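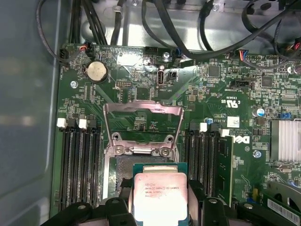
Workshop notebook, April - paste and cleaning trials

Ran the paste comparison this morning. Two pastes, the Mirkel gray and the older Kopecký tube from the back cabinet. Same cooler, same case fan speed, 12 runs in all, with the room door shut.

The Kopecký has separated. A bead of clear oil came out first and I wiped it off before using any. Even after that it spread unevenly and pulled away at the corners of the plate. Threw out the results from the first two runs.

Mirkel went on fine with the flat card. Less is better - the 200 mg dab squeezed out past the edge of the test plate, and half of that covered it.

Cleaning

Serena Rinaldi asked whether we can stop buying the wipes and go back to alcohol and coffee filters. Tried both on old paste. Filters leave less lint. Wipes are quicker on the baked-on stuff, but I still needed a second pass. We have roughly 500 filters left, so no order for now.

Don't use the orange degreaser. It left a film on the copper that I had to take off with alcohol anyway.

Screws

Cooler screws go in crosswise, a couple of turns each, then round again. Manuela Cocco had the driver set to 8 on the clutch and that is too high for these. Backed it down and marked the new setting with tape.

To do

Label the Mirkel tubes with the date opened.
Ask Zalville about the late box of spacers.
Repeat the two bad runs with a fresh tube - 3 p.m. if the bench is free.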